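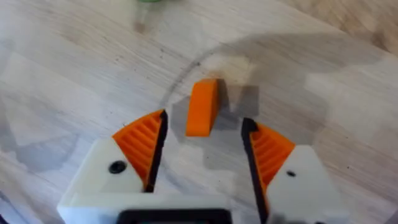
Usa Limsakul

Asked in Family and Memorials, March 2020

How to write obituary when the birth date is not certain?

My father-in-law passed away last week and my husband's family asked me to write the notice for the Trurkdale paper, as I am the one who types fast. English is my third language, so please excuse mistakes.

The problem is his birthday. His passport says January 11, but his older sister says he was born in the rainy season and that the school in Nautiyal put January for every child who came without a paper. The family always had cake in January. She is now quite upset that we will print "a wrong day". The funeral home form has a box for the full date and I don't want to leave it empty.

Second question, he had 34 years in the same bakery and also a short first marriage before. Must the first wife be mentioned? She is still living, and they had no children.

The paper allows 916 characters before they charge more, so I can not explain everything.

2 answers

Wim Geerts

Sorry for your loss. I wrote two of these, for my mother and for my uncle, so I am not an expert, only a little practiced.

The form and the notice are two different things. On the form you put what is in the passport, because the death certificate must match his other papers, and if it does not match you will have trouble later with the bank and the pension. 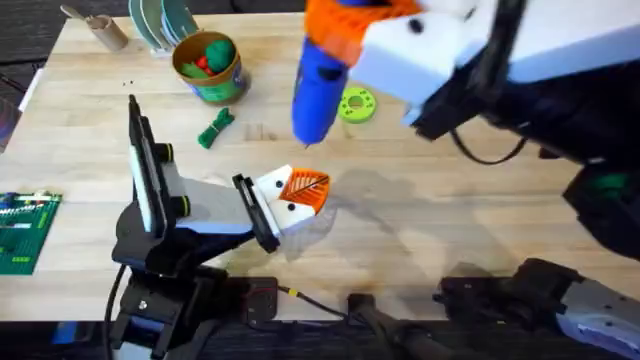

In the notice you are free. You can write only the year, or only his age, "aged 81" or whatever it is. Many families do it this way and no reader will ask. Maybe show the text to the sister before you send it – with my uncle we did not show it to his brother, and it was a cold Christmas.

For the first wife, I would ask your husband to telephone her. Some people want to be named and some really do not. If you can't reach her, leave it out.

Also ask the paper if spaces are counted. Ours counted them and I had to cut 35 characters by telephone.

Savita Rastogi

just put the passport date, simple. my sister Sunita did the same for our dad and it was fine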